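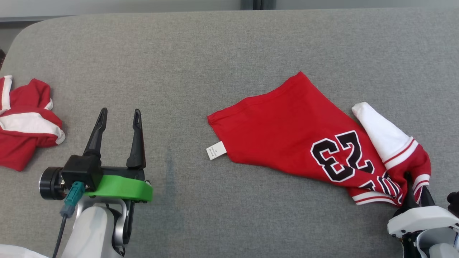
Folding and Storing Sports Jackets and Jerseys

Knit polyester sportswear behaves differently from cotton. It is slippery, it springs back out of a fold, and it holds a crease badly where you want one and very well where you do not. The method below works for track jackets, team jerseys, and most long-sleeved training tops. It can be done on a bed, a table, or the seat of an upholstered sofa.

Choosing the surface

A surface with some grip is easier than a polished table. Woven upholstery holds the bottom layer of a synthetic garment in place while you bring the sleeves across. A glass or varnished tabletop lets it slide, and a towel laid underneath corrects this.

The surface needs to be wider than the garment with one sleeve extended. On a sofa, work on the seat cushion and keep the garment away from any seam between cushions, where the fabric tends to sink and pull the fold out of line. Run a lint roller over the upholstery first if you have pets. Polyester builds up static in dry rooms and collects hair quickly.

Sorting before folding

Clothes that have been dropped in a heap should be opened out before anything else is done. Take a jacket by both shoulder seams and shake it twice. Pull the sleeves right side out, check the pockets, and close the zipper to the collar. An open zipper is the usual cause of a lopsided fold, and the metal pull will snag a jersey stored next to it.

Check for dampness at the cuffs, the underarms, and the waistband. These are double-layered and dry last. Damp items go on a hanger with space on both sides, not into the stack.

Red and white garments need one further check. Red dye can transfer to white panels if the piece is left bunched up while wet. Look along the edges of any white stripe for a pink tint. If there is one, rewash the garment in cold water right away and do not put it in the dryer, as heat will set the stain. A color-catching sheet in the wash is useful for the first few cycles of anything bright red with white trim.

The fold

1. Lay the garment face down with the collar away from you. Smooth from the center outward with flat hands.

2. Bring the left side in to the middle of the back. The fold line should run from the middle of the shoulder straight down to the hem.

3. Turn the sleeve down so that it lies parallel to the fold. Long sleeves will need a second turn at the elbow to stay inside the hem.

4. Repeat on the right side. The two edges should meet or overlap slightly.

5. Fold the bottom third up, then fold again to the collar. Turn the bundle over.

A printed number or heat-applied crest should not sit on a fold line. Move the last fold an inch or two up or down to clear it - the bundle will be slightly longer, but the print will not crack. Where the print covers most of the back, place a sheet of plain tissue over it before folding.

Diagonal stripes are a poor guide for lining up folds. Use the side seams instead. Horizontal bands can be trusted on most jackets, provided the garment has not twisted in the wash.

Creases

Bunched polyester will usually relax on a hanger in a steamy bathroom. If it does not, use an iron on its lowest setting, inside out, with a cotton cloth between the iron and the fabric. Keep the iron moving. Do not iron over prints, elastic, or reflective tape at any setting.

Storing

File folded jackets upright in a drawer with the last fold facing up. A drawer at least 8 inches deep takes most adult sizes. In a shallower drawer, lay them flat and limit the stack to five, as slick fabrics begin to slide sideways above that height.

Jackets with a stiff collar or a mesh lining keep their shape better on a wide hanger. Avoid thin wire hangers, which leave points at the shoulders.

For off-season storage, use a cotton bag or a lidded box with the lid resting loose. Vacuum bags are acceptable for a few weeks, but the compression creases are slow to come out of a lined jacket and elastic cuffs may lose some of their stretch.

A reader, Effie Baxter, asks whether rolling is better than folding. For a gym bag, yes. In a drawer, rolled polyester tends to unroll each time the drawer is opened - a loose elastic band fixes that, although it may mark the fabric over a long period.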